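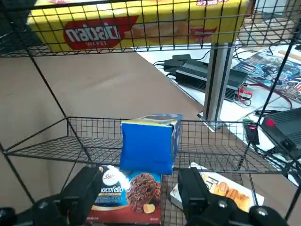 Wrist view, blue box, lower shelf. Yellow wafer box upstairs.

May, page 40-something of the Itar notebook. G.M. writing, M.N. correcting over my shoulder.

Goal for the day was a clean set of shelf demonstrations by remote control, one snack box per episode, rack to basket, return to start pose. Target for the whole task is 413 kept episodes. I wrote that number on the whiteboard in large digits and Matvii Nazarenko has since drawn a small gravestone under it.

Morning went to the leader arms. The left one had developed a bit of play in the trigger, so the first few millimeters of squeeze did nothing and the next few did everything. On a tin can you would never notice. On a cardboard box you get a dent and a popping noise. Took the trigger apart, found the spring seated one notch off, put it back, lost the screw, found the screw in my sleeve. Recalibrated open and closed on both sides and saved it under a new name so the Kostiuk people can keep their old one, which they like for reasons of their own.

Grasp approach. I have been coming in square to the rack because it feels tidy from the operator's chair. Matvii says this is why I keep hooking the front lip of the wire tray. He comes in high, tips the wrist down late, closes, then lifts before pulling back at all. I tried it his way and the lip stopped being a problem. I've put it in the instructions as "lift, then retreat" and did not credit him, so this line is the credit.

The blue box is the good one. Cube, stiff enough, fits between the fingers with room to be a little wrong. The cookie box is a different story: lying flat it wants a pinch across the short edge, and any yaw error at all turns it into a lever. I'd like to keep both in the set anyway. If we only show the robot boxes that are easy for me, we get a robot with my limitations and none of my charm.

Speed. Reviewed the first batch at lunch and I am slow. Worse, I'm slow in a particular place: I hover before every grasp, as if waiting for permission. The policy Clurkham trained on our last batch had picked up exactly that. It would arrive over the box and think about its life. So the new rule is no hovering. If you aren't lined up, back off and come in again, and mark the episode as a retry. A retry is useful data. A long stare is not, and it takes up the same disk.

Logging ran at the usual rate with the wrist cameras and the head view on. One dropout on the right wrist stream, caught by the checker, episode binned. The checker's threshold is 40 ms between frames. Matvii wants it tighter. I want to go home at a normal hour. We left it at 40.

Resets between episodes still eat the day. Current routine is both arms back to base pose, hands off the leaders, then somebody walks up and shuffles the rack.

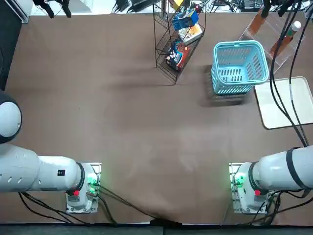
The shuffle is where we cheat without meaning to. I rotate the rack the same way every time (clockwise, it seems, I am apparently a clockwise person), and I put the blue box back high up far too often. Matvii wrote a small script that prints a rack angle and a slot for each item, and now we do what the printout says, like adults. It also moves the basket. The turquoise basket had been sitting to the right of the rack long enough for me to drop into it without looking, and if I'm not looking, I don't know what we expect the policy to learn from the head camera.

The bottles and their clear stand stay on the table as clutter. They are not part of this task and no one is to pick them up, including people who are bored.

Cloth: it creeps toward the front edge when you lean on the table, and then there are folds down by the bases. Harmless so far, but pull it flat at the start of a block and don't fuss with it in the middle of one. Changing the background halfway through a block is Nimik's experiment and they can run it on their own table.

Numbers for the sheet: longest kept episode 970 steps, which was me and the cookie box, and which I argued for. Cap stays at 3000, though anything over a third of that should get looked at before it's kept. Matvii's kept episodes are shorter than mine. He has not brought this up, and he's been very loud about not bringing it up.

To do
Glue or threadlock on that trigger screw. Check the right side too.
Relabel the retries from before lunch, I was using the wrong key.
Ask Clurkham if they want retries trimmed to the successful grasp or left whole. I say whole.
Replay ten kept episodes open loop with the rack empty, listen for anything touching the wire.
Print the shuffle sheet bigger. I had a slot wrong because I read a 1 as a 7.
M.N. takes the chair first tomorrow, I do resets.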